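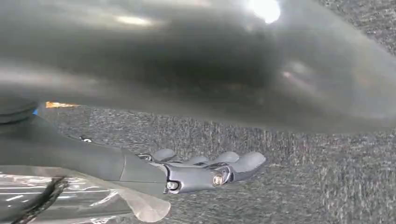

Antes que la velocidad o la fuerza debería figurar la altura de trabajo, sostiene Zinhle Coetzee en sus observaciones al borrador: una mano articulada que opera a ras de suelo tiene menos margen de retirada que otra que opera sobre una mesa, y la norma interna debe decirlo en su primer artículo y no en un anexo.

La observación fue aceptada y abre la versión vigente de las Pautas de Buena Práctica para Manipulación en Espacios Bajos, que el Centro Mivus pone a disposición de sus equipos y de las entidades asociadas al programa Goria. La presente galería acompaña al texto. Las imágenes muestran el trabajo en curso y se publican junto a los apartados que más consultas han suscitado desde septiembre.

Mano robótica abierta, con los dedos extendidos sobre la moqueta.

Ámbito de aplicación

Las pautas se aplican a toda tarea en la que un brazo o una mano robótica trabaje cerca del suelo, bajo un objeto o entre dos superficies con poca separación. Comprenden el modo teleoperado y el autónomo. No sustituyen a la evaluación de riesgos de cada puesto, que sigue siendo obligatoria y corresponde al responsable de sala.

Quedan fuera las células cerradas con resguardo fijo, que se rigen por el documento general de la sala Wijesinghe. En caso de duda entre ambos textos se aplicará el más restrictivo hasta que la coordinación técnica resuelva por escrito.

Aproximación y retirada

La trayectoria de salida se define antes que la de entrada. El operador debe poder indicar, sin consultar la pantalla, por qué lado se retirará la mano si la tarea se interrumpe. Cuando el espacio sólo permita una salida, ésta se mantendrá despejada durante toda la sesión.

En los últimos 10 centímetros de la aproximación se trabajará a velocidad reducida. El límite es el mismo para la entrada y para la salida, aun cuando la mano vuelva vacía. Los contactos involuntarios con la superficie superior se anotan siempre, también los leves y los que no dejan marca.

Posición de los dedos

Salvo que la tarea exija otra cosa, la mano entra y sale abierta. El cierre se ordena una vez alcanzada la posición, y la orden de apertura debe estar disponible en todo momento desde el mando principal. Cuando la palma haya de orientarse hacia arriba, el cambio de orientación se hará fuera del hueco siempre que la geometría lo permita.

Janaka Wanigasekara propuso suprimir esta última cláusula por considerarla de difícil cumplimiento con muñecas de recorrido limitado. Se conservó con la salvedad citada, y el historial de cambios recoge las dos posiciones.

Cables, fundas y protecciones

Los cables que acompañen al antebrazo se revisarán en toda su longitud visible al comienzo de cada turno. La revisión incluye la cubierta exterior, los puntos de doblez y la holgura con el brazo en su extensión máxima. Un cable con la cubierta dañada se comunica y se sustituye; no se admite la reparación con cinta, ni siquiera con carácter provisional.

Las fundas textiles deben permitir el movimiento completo de la muñeca. Las láminas y los plásticos de protección -- de uso frecuente en tareas cercanas al suelo -- se mantendrán fuera del recorrido de los dedos y se comprobarán tras cada cambio de postura del brazo. La tornillería accesible de la mano se verifica con la herramienta asignada al puesto, y la verificación se firma.
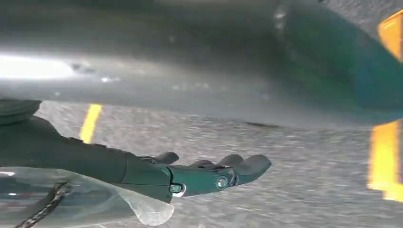 Mano robótica con la palma hacia arriba, en el hueco entre el suelo y una superficie curva.

Visibilidad y observación

Las cámaras próximas a la mano ofrecen una vista parcial. Un objeto muy cercano puede ocupar buena parte de la imagen y ocultar el entorno, por lo que ninguna tarea bajo superficie se autorizará con una única vista. La segunda puede proceder de otra cámara o de un observador presente en la sala, con línea directa al operador y facultad para detener el movimiento.

Los reflejos sobre superficies lisas se tendrán en cuenta al disponer la iluminación. Si un brillo impide apreciar el borde de un objeto, se modificará la luz antes de continuar. Las marcas del suelo pueden utilizarse como ayuda visual; no tienen valor de límite de seguridad salvo que el plano del puesto así lo indique.

Duración de las sesiones y mantenimiento

Las sesiones teleoperadas no superarán los 40 minutos seguidos por operador. El relevo se hace con el brazo detenido y la mano fuera del hueco. Quien entrega el puesto comunica de palabra las incidencias abiertas, además de anotarlas en el registro Sidik.

Las almohadillas de los dedos se inspeccionan cada 3.000 ciclos de apertura y cierre, o antes si se aprecia pérdida de agarre. El contador de ciclos no se pone a cero al cambiar de operador ni de tarea. Sum-yee Yang solicitó que el plazo se contara por dedo y no por mano; la petición está en estudio y se resolverá en la próxima revisión.

Registro de incidencias

Toda parada no prevista se registra en la misma jornada. El apunte indicará la tarea, la postura aproximada del brazo, la vista disponible en el momento de la parada y la persona al mando. Los apuntes se conservan durante siete años y pueden ser consultados por cualquier miembro del equipo -- incluido el personal en formación -- sin autorización previa.

Consultas y correcciones

Las propuestas de modificación se dirigen a Thitima Chantharasri, coordinación técnica. Las relativas a esta galería y a los pies de foto, a Wanpen Yimyam, publicaciones. Se ruega citar el apartado y la versión del documento.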